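5. Arrumar a mesa depois do lanche: tabuleiro e copos

Esta parte do guia explica como se limpa a mesa branca e como se arruma o conjunto de lanche Folano (um tabuleiro lilás e copos de plástico translúcido). Leia primeiro todos os passos e só depois comece. A montagem das paredes e dos cestos está na parte 2.
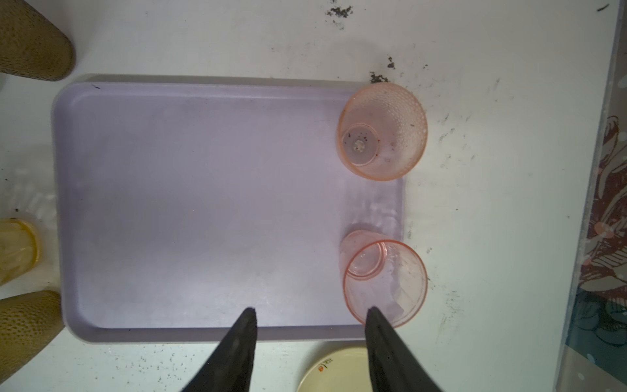
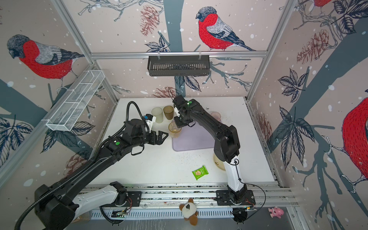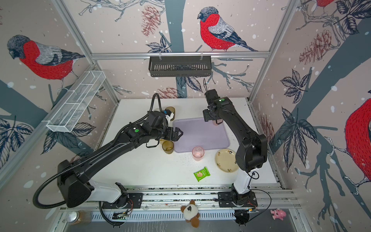

Aldo Monti

Antes de começar

Precisa de: um pano de microfibra, um pano seco, uma escova macia, uma taça com água morna e detergente neutro. O detergente Sanna de 900 ml serve bem, mas pode usar outro, desde que não tenha lixívia.

Nota: o tampo é branco e mostra tudo. As migalhas escuras e as manchas pequenas são as mais visíveis, e quando se esfregam logo com o pano húmido ficam espalhadas. Por isso a escova vem primeiro.

Limpar a mesa

1. Retire os copos da mesa e ponha-os dentro do tabuleiro. Se um copo fica deitado na borda, endireite-o antes de levantar o tabuleiro.

2. Leve o tabuleiro para a bancada da cozinha, com as duas mãos. A borda é um pouco levantada, mas não segura um copo que rola.

3. Escove as migalhas do fundo da mesa para a frente e apanhe-as com uma folha de papel.

4. Dilua 5 ml de detergente em 200 ml de água morna. Passe o pano de microfibra bem torcido.

5. Seque com o segundo pano. Não deixe água nos cantos, junto do perfil de alumínio.

Cuidado: não molhe o papel de parede dos dom-fafes. É papel Reneck com impressão simples, e a cor das pinhas sai com a água. Se tem pó, use só a escova seca, de cima para baixo.

Lavar o conjunto

6. Lave os copos à mão. Nos copos de parede com pontinhos em relevo, passe a escova também por fora, porque a sujidade fica entre os pontos. Não esqueça a base.

7. Lave o tabuleiro pelos dois lados. Os riscos cinzentos no interior são de uso normal. Se não saem com o detergente, deixe-os ficar; o esfregão verde tira o brilho do plástico.

8. Deixe escorrer os copos de boca para baixo, sobre um pano.

Voltar a pôr a mesa

9. Ponha o tabuleiro vazio mais ou menos no meio da mesa, com espaço livre dos quatro lados.

10. Ponha os copos de pé, fora do tabuleiro. Se tem copos de cores diferentes, por exemplo rosa e âmbar, pode separá-los por cor, um grupo de cada lado.

11. Os panos secos vão para o cesto preto da parede do fundo. O cesto de arame branco, na parede esquerda, tem divisões finas e é para coisas leves: guardanapos, palhinhas, tampas.

Nota: o cesto preto está só preso por encaixe na barra horizontal. Carregue nele com a mão para verificar, antes de o encher.

Peças de substituição

Os copos vendem-se à unidade na loja Nerport, referência 2000. O tabuleiro só se vende com o conjunto completo.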